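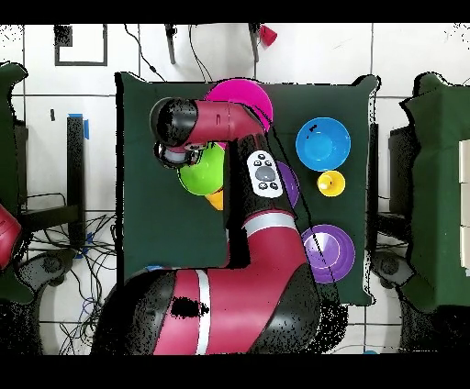
CISCOMBE, December

Plates, Bowls and Cups: Why Dishes Have Different Shapes

You use dishes every day, so you may not think much about them. A plate, a bowl and a cup all do a similar job. They hold food or drink and keep it off the table. They have different shapes because foods behave in different ways.

A slice of toast stays where you put it. Soup does not. Soup is a liquid, and a liquid spreads out until something stops it. The sides of a bowl stop it.

A plate is wide and fairly flat. It gives you space to cut your food and keep the peas away from the gravy. Many plates have a raised rim, and that rim can catch a little sauce. It also gives you a place to hold on.

A bowl is deeper. It works well for soup, cereal, rice and anything else you eat with a spoon. When the inside of a bowl is curved, the last bits of food slide down to the middle, where the spoon can reach them.

A cup is usually narrower than a bowl. A small cup fits in one hand, and you can tip it to your mouth without spilling over both sides. Try drinking water from a wide bowl sometime (over the sink) and you will feel the difference.

Bright colors help too. If everyone in the family picks a color, each person can find the right cup again after going outside to play. Colors also make it easy to sort a set when you put it away. You can put all the purple dishes together, or you can put all the bowls together and forget about color. Both ways are sorting. You only have to choose one rule and stick with it.

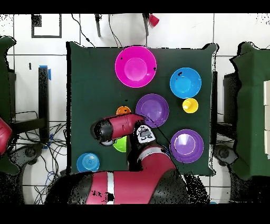
Why Cups and Bowls Fit Inside Each Other

Look in a kitchen cabinet and you will probably find bowls stacked one inside another. This is called nesting. A bowl can nest when its top is wider than its bottom. The narrow bottom of one bowl slips into the wide top of the next.

Cups with sides that slope in toward the bottom are called tapered cups. They nest as well. A cup with perfectly straight sides can only stand on top of another cup, and the tower gets wobbly fast.

The Rundar children's room in Surkden keeps 14 cups on one short shelf. Side by side, they would not fit. Nested, they take up less space than a shoebox.

A tapered cup does something else that is fun to watch. Lay one on its side and give it a gentle push. It won't roll straight. The wide end travels farther than the narrow end with each turn, so the cup rolls in a curve.
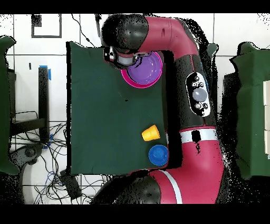 One reader wrote to us after trying this at the kitchen table. The cup went in a circle and came back to my hand, the letter said, but my brother's cup had a handle and it just stopped. A handle hits the table and gets in the way, so choose a cup without one.

Try It: Sort and Stack

You need 3 bowls, 2 plates and a few plastic cups. Ask a grown-up which ones you may use.

1. Spread the dishes out on a table so none of them touch.
2. Sort them by color. How many groups did you make?
3. Mix them up and sort them by shape.
4. Stack each shape, with the biggest dish on the bottom.
5. Try one stack with the smallest on the bottom. Keep your hands close.

The whole activity takes almost 30 minutes if you draw your stacks when you finish. 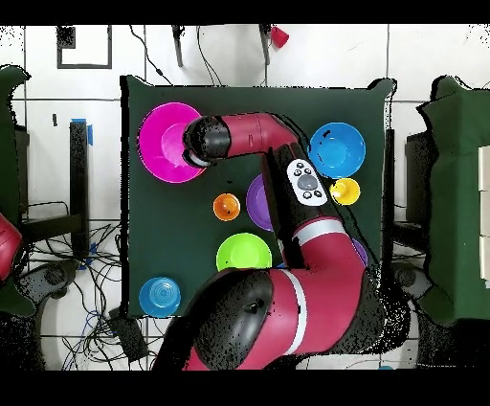 Colorful plastic dishes on a dark green tabletop.

Words to Know

Liquid: something that flows, such as water or milk.
Nest: to fit one inside another.
Rim: the outer edge of a dish.
Tapered: getting narrower toward one end.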